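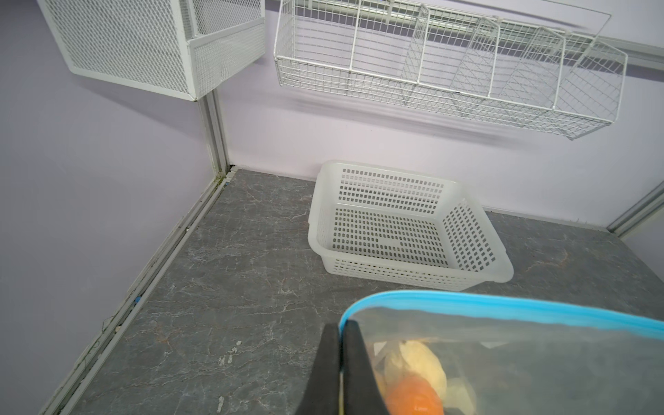

Comparing two sets of gripper fingers only works if both sets get the same job on the same bench. I use a mixed load of small produce and a perforated basket, and I start with the bag, as it is the hardest part. A clear zip bag like the one with the blue seal bends away as soon as a finger touches it, so run it first with each set and write down what happens before moving on.

What you need: two arms on one controller, a wrist camera on each, a set of Zollport fingers and a set of Szulc fingers. The steps below assume Olireo control software, but any controller that logs finger width will do.

Step 1. Fit the Zollport fingers to both arms. Home the grippers and check that they close fully.

Step 2. Set the grip force to 4 and leave it there for both sets.

Step 3. Place each item by hand and pick it up from the same side every time. Lumpy shapes need a grip at the widest point. Flat slices should be left until the end.

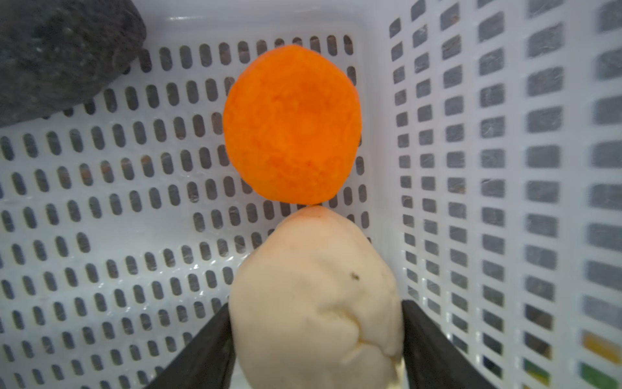

Step 4. Lift, hold for nine seconds and put the item back. Mark it as held, slipped or dropped. If a finger tip catches in a slot, stop the run and mark it separately.

Step 5. Swap to the Szulc fingers, home again and repeat. Do 100 lifts per set if you have the time. Dagim Mekonnen at Flelwood does his in two halves and checks the finger screws in between. 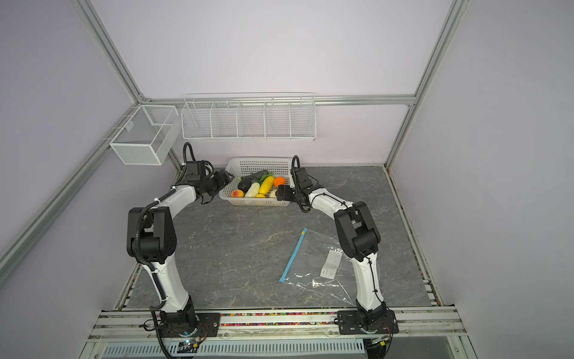

Both arms at the basket, with the zip bag on the worktop.

Keep the log from each set in its own folder. The wrist camera files are large, so clear the disk before you begin.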